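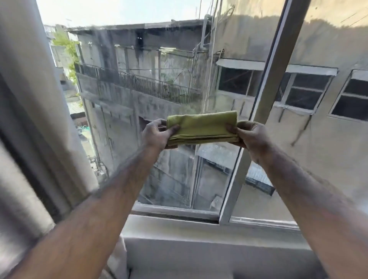 A house that never gets a draft will start to smell like last month's soup, one longtime resident of Tokance told me before I had even put my bag down, and then she went through four rooms opening everything that would open.

It was just after six in the morning. All along Pringle Street the sashes were going up, one after another, with that lovely wooden rattle you forget about when you live with sealed glass. By half past six the whole block was breathing. By nine it was shut again, curtains drawn on the sunny side, and it stayed that way until supper.

People in Tokance call this "turning the house," and they have been doing it for as long as anyone I met could remember. The town sits in a bowl of low hills with a river on its east side. At night, cool air slides down off the slopes and pools in the streets. In the late afternoon a breeze comes up from the water. If you know which windows to open and when, you can catch both – and a surprising number of people here know exactly which ones.

I came for two days and stayed six. I have lived most of my adult life in apartments where the window opened the width of a paperback, if it opened at all, and I had no idea there was this much to learn about a hole in the wall.

Take the matter of size. I would have thrown everything wide open and hoped. My host opened the low window on the river side by a hand's width and the high one over the stairs all the way. The air squeezed in through the small gap and ran up through the house like water looking for a drain. You could feel it on your ankles in the kitchen and on the back of your neck on the landing. When she opened the low one farther, the breeze in the kitchen went soft and lazy. I asked her to do it again. She did it three times and was very patient with me.

The older houses were laid out for this. They are narrow, one room deep in many cases, with tall doors and a little hinged pane above each one so the air can keep moving after the door is closed for the night. The stairwell works as a chimney. Warm air rises, finds the high window and leaves, and the cool air has to come in from somewhere to take its place. It is simple physics, and it is still a thrill to hold up a strip of tissue paper and watch it lean.

Not every street has kept the habit. The Pranix Mill closed decades ago, and the workers' rows behind it were fixed up one at a time, by many different hands. Some of the hinged panes were painted shut. Some upstairs windows were swapped for fixed glass, which is tidy and quiet and gives you a very warm bedroom in July. A small repair shop called Dinance now spends much of its year undoing this. The workbench there is covered in sash cords, pulleys and iron weights, and there is a shelf of salvaged window locks that I could have looked through all afternoon.

The shop has reworked 900 windows so far, out of nearly 3,000 in the mill rows. A stuck sash usually takes a morning. The paint line gets cut with a thin blade, the stops come off, the cords are replaced, and the channels get a rub of plain wax. I was allowed to do the waxing on one. When that window went up with two fingers I may have cheered.

The winter version surprised me most. In December, I was told, people here still open up, but only for a few minutes at a time, wide and all at once. The walls and the furniture hold on to their heat, so the fresh air warms quickly once the windows close. One family on the hill does 12 minutes every morning, timed to the coffee. A neighbor thinks that is far too long. They have been arguing about it cheerfully for 30 years.

There are limits, of course. On still, sticky nights, no amount of clever opening will make a breeze, and plenty of homes in town have an air conditioner for those. Pollen season has its own rules. So does the week when the fields across the river are spread with manure, when the whole town goes by smell and the river side stays closed.

On my last evening the breeze was late. We sat on the stairs with the lights off, the low window open its usual hand's width, and talked about tomatoes. A little before eight the door at the top of the landing gave a creak and swung in an inch or two. My host got up and went to open the bedrooms.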